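Zovport Hestness Hand-Held Gripper Kit -- Set-up Guide
Section 4: Recording a two-handed task
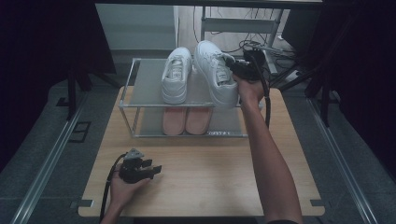
Figure 4-1. Shoe rack task with both grippers in use.

Read Section 3 first. The grippers must be paired with the Annan recorder and both status lights must be steady before you start.

4.1 Preparing the table

1. Put the table where you can reach every part of the task without stepping sideways.
2. Set the rack, tray or other fixture towards the back of the table. Leave clear space in front of it for both grippers.
3. Place the objects in their starting positions. For the shoe rack task, use two pairs that differ in colour and shape.
4. Lock the table castors, if fitted.

Note: Lightweight racks can slide when a shoe is pushed on to the shelf. Four pads of the reusable putty supplied in the kit will hold most racks in place. Do not use permanent glue on a hired table.

4.2 Routing the cables

1. Plug the left gripper into port L and the right gripper into port R.
2. Let each cable hang away from the working area.
3. Move each gripper slowly to the furthest point of the task. The cable should stay slack the whole way.
4. Clip the spare length to your belt or to the table leg.

CAUTION: Do not pull on a cable to free it. Put the gripper down, stop the recording and clear the snag by hand.

4.3 Checking the jaws

1. Open and close each gripper fully, twice.
2. Look at the Jaw page in Orkov. The reading should return to zero each time -- if it does not, run Jaw Reset.
3. Wipe the fingers with a dry cloth.

The finger pads are rated for up to 4,000 closing cycles. Order part 41 when they begin to look shiny.

4.4 Recording

1. Hold both grippers still above the table and press Start.
2. Wait for the tone.
3. Carry out the task at an even pace. Grip shoes by the heel or the side, and keep laces out of the jaws.
4. Bring both grippers back to the starting position and press Stop.
5. Enter a task name and save.

A single recording stops by itself after 600 seconds. Record 20 good runs of a task before changing the layout.

CAUTION: Keep your fingers clear of the jaws while the grippers are powered.

If a run fails to save, see Section 7. For hire customers, Hauwa Afolabi at the Zovport support desk can extend a booking, Monday mornings excepted.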